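**Teaching a path robot by remote: how do you handle forks?**

*Borkiersteve, 7 January 2022*

I'm driving our little Sinitz rover around the park by remote so it can learn the route from me.

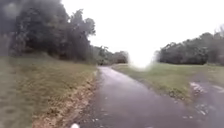 The main path keeps going and bends gently left, and a second one splits off to the right. I always want it on the main one. I've logged 423 runs and it still drifts toward the branch about where the grass wedge starts -- not every time, but enough to make me nervous. Do I just keep driving it, or am I teaching it wrong?

**Theerawat Sitthichai**

How clean is your driving? If you hold dead center on every run, it never sees how to get back once it's a bit off. Start some runs too far right, don't record that part, then hit record and steer back to the middle. I did this with mine in April and 267 of those short recoveries helped more than all the long drives before them! Also check for runs where you slowed down or wiggled the stick at the fork. Mine had a bunch (I was looking at my phone, oops) and I threw them out.

**didenko_fan**

more data. I have 2,751 runs and mine is fine

**mossgate**

Try it on a dry day and a wet one too, shiny asphalt looks pretty different to a camera. And if you ever want it to take the right branch, keep those runs in a separate folder -- mixing them with no label got me a robot that aimed for the grass in between.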